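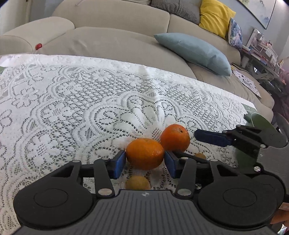 Levcombe Residents' Lounge – Furnishings and Table Group
Minutes of the meeting held on Dec 11, 2019

1. Minutes of the last meeting
Agreed without change.

2. Table linen
The white cloth is to stay in use on the lounge table. It creases when stored folded and will be kept on a roll from now on. A spare from Sembiring was priced at 790 including delivery – declined. Action: house manager to find a roll.

3. Fruit
Mandarins and yellow citrus to be bought weekly from Zultance. Two deliveries in May had arrived short and were credited. The green bowl remains the only container for fruit on the table.
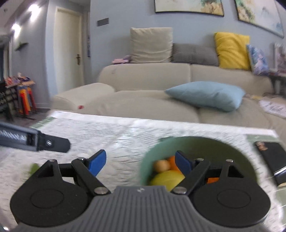 Fruit left over at the end of the week goes to the kitchen. The bowl is to be washed by hand before it is refilled.

4. Sofa
The beige sofa will not be replaced this year. Imadano quoted 3,143 for new covers, nearly double the sum set aside. A second quote is to be sought for the seat covers alone. Cushions to stay along the back.

5. Any other business
Printed papers should be cleared from the table before meals.

Next meeting: date to be circulated.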